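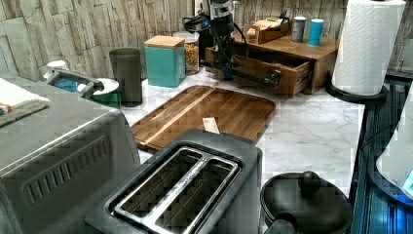
April, notebook 2, started writing at 7:40 in the morning with coffee

Okay, statement coding, the Pisinau and Senorau talks. I want to get down where we are before Cledwyn gets in and starts asking, and also so that Lleucu can pick this up while I'm at the archive.

We now have 153 press statements from the two delegations in the database, all of them on the river crossing and the withdrawal from the east bank. They come in three languages, and the Pisinau side has a lovely habit of issuing a "clarification" the next morning that says something else entirely. I've been filing the clarifications as separate statements and linking them back to the parent. Eilidh would prefer a single record with two versions. I see her point (the search is nicer that way!) but then we lose the time stamp on the second one, and the time stamp is half of what I care about. Leaving it my way until we've talked.

Ran the first batch through Samuel last night. For anyone reading this who joined after the winter: Samuel is the tagger Dwynwen wrote, it goes through a text and marks anything that looks like a demand, an offer, or a condition. It gave me 923 tagged sentences. That's too many. I read down the first few pages and the trouble is the word "should", which Samuel treats as a demand every single time. So "the observers should arrive by noon" comes out as a demand when it's plainly just somebody telling reporters about the bus schedule. "Must" is fine, I didn't catch one bad "must".

Tried turning "should" off altogether. Worse. The Senorau spokesman hardly uses anything else, he's a very polite man, and his big one, the line about the bridge coming back under town control before any guns are moved, is a "should" sentence. So we need it. Dwynwen thinks she can have it look at who the subject is (delegation, army, observers, nobody in particular) and only tag when it's one of the parties. She's going to try that on the short set first, please don't run the full set until she says so. It ties up Donine for the whole afternoon and Nerys can't get her maps out. 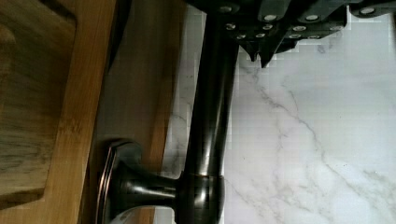

Anyway, hand check. Nerys and I each coded the same 17 statements without looking at each other's sheets, and we disagreed on eight. Ugh. I went through them with her over lunch and most of it comes down to one question in our code book, which is what to do when a delegation repeats an old demand and tacks something new on the end. I'd been coding the whole thing as new. She'd been coding it as a repeat with a note. Her way is better, I think, as you can see the moment when the extra piece shows up, and mine makes it look as if they walk in with a fresh list every round when they've really been saying the same thing for months.

New rule, then, I'm writing it in the code book today: repeat = repeat, extra piece gets its own line. I'll have to go back over everything I coded before. Not thrilled.

One oddity to chase. There's a statement from the fourth round where the Pisinau press office says the two sides "confirmed" the line on the east bank, and the Senorau page for the same evening has nothing about it whatsoever, not even a denial. Either they didn't post that night or our scraper missed it. Cledwyn saved some pages by hand back then so I'm going to ask him for his folder. If it's missing there too I'll mark it "one side only" and move on.

Also the translation of that round. We have "transfer" in one version and "return" in the other for the same verb, and those are two very different things to say about a bridge! Lleucu reads it as "return". I can't tell from the sentence alone. I've left both in the record with her initials next to hers, and I'd love a second reader before we tag it as anything.

To do:
code book rule (me, today)
recheck my old sheets, starting with round two
subject test in Samuel (Dwynwen)
fourth round evening page (ask Cledwyn)
ask Eilidh about the clarifications, bring cookies

Stopped at 11:15, the archive van leaves at half past.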